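What do I need to know before my kid's first season as a goalkeeper?

My daughter has been a midfielder since she first kicked a ball, and last month her coach at Cleltora Youth asked if she'd like to try playing in goal. She said yes before he'd finished the sentence! She's 11, she's fearless, and she now dives onto the couch about a hundred times an evening. I'm thrilled for her, but I was a cross country runner and I know nothing about keeping. What gloves do we buy, how much extra practice is sensible, and how do I help on the days when she lets in a bunch? The spring league starts in April, so there's a little time to get ready. Any advice is welcome, even the obvious stuff.

2 comments

KeeperParentMkhize

Oh, she's going to love this! My son went in goal at the same age and I've been standing behind nets ever since, so let me dump everything I know on you.

Gloves first. Please don't buy the expensive match gloves that the pros wear. The soft latex grips beautifully, but it shreds fast, and kids tend to push themselves up off the ground with their palms, which chews it up even faster. Get a mid-price pair for practice and keep a nicer pair for games if the budget allows. We've had good luck with the Kavex junior ones (the flat cut, a half size up). Rinse them in lukewarm water after muddy sessions and let them dry in the shade, never on a radiator. Damp the palms a little before kickoff too. It makes a huge difference to the grip and hardly any of the kids know it. 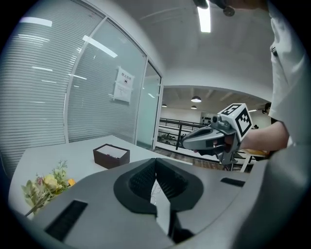

One hand on the grip, sleeve rolled up.

Next, clothing. Padded shorts are worth every penny if she practices on turf. Long sleeves help with scraped elbows, and thin leggings under the shorts are fine in most youth leagues, though ask the coach about colors. Her shirt has to be different from both teams and the referee, so a bright one and a dark one will cover nearly everything.

For practice, I'd start with catching and footwork and leave the big flying saves for later. Five minutes of throwing a ball against a wall and catching it cleanly, every day, did more for my son than a whole summer of diving around. Mix up the heights. Use a tennis ball once she gets confident, it's so much fun! When she does start diving, have her begin on her knees, then from a squat, then standing, landing on her side and never on her elbow or stomach. Your coach should be able to show her that properly, and if the club has a keeper session then get her in there.

And since she's been a midfielder, her feet are a gift. Modern keepers pass all day long. Tell the coach you'd like her to keep joining in the passing drills with everyone else, and ask if she can play half a game in the field now and then. At 11 there's no rush to pick one spot forever.

Now the goals. She will have a bad game. Ours was a wet morning away at Drinel, and my son wouldn't speak until we were nearly home. What worked for us was a rule that I don't bring up the game in the car, and he can if he wants to. When he does, I ask what his favorite moment was. Sometimes it's a save, and once it was a goal kick that went over halfway (he still talks about that kick). Remember too that the ball got past everybody else before it reached her.

Stand wherever she wants you to stand, by the way. I used to shout instructions from behind the net until he asked me, very politely, to go away.

Share 5

netminder200

Great answer above. I kept goal all through high school and I coach the little ones now, so I'd just add talking. New keepers are so quiet! Teach her three calls to start with: "keeper" when she's coming for the ball, "away" when she wants a defender to clear it, and "time" when a teammate has space to turn. Practice them in the backyard and get her properly loud. It feels silly for a week and then the whole back line starts to trust her. It also keeps her switched on when the ball is at the other end for ages, and that's where a lot of young keepers drift off and start picking daisies.

Also check the goals at your practice field are anchored down. Please do this every time, and don't let the kids hang off the crossbar.

Share 2

turfburn

gloves with finger spines are ok but my kid hated them, couldn't bend her hands enough to catch. try them on with a ball in the store if they'll let you. good luck to her!!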